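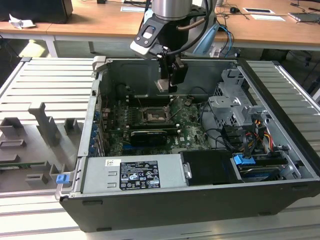

Old computers wanted again this November

Well, the cupboard is nearly bare, so it must be time for our yearly plea! If you have a desktop or laptop gathering dust under the stairs, please do think of us before it goes to the tip. Last year you gave us 127 machines between you, which went to families in Drarell and over the hill in Mirnance, and I still get cards from some of them (one came with a jar of plum jam, very gratefully eaten).

We're happy with most things — slow ones, noisy ones, ones that won't start at all, as the parts often come in handy. Chargers and mice are welcome too, but we can't take printers, I'm afraid. Please copy off any photos you want to keep and sign out of your email before you bring it along. We wipe every drive ourselves, but we can't get your holiday pictures back once that's been done.

Drop-off is at the Wendex hall, side door, between 2 and 3 in the afternoon all through the month. If you can't manage the steps, ring the bell and somebody will come down to you. For collections from home, leave a note for Nerea Collado at the front desk with your address and a phone number.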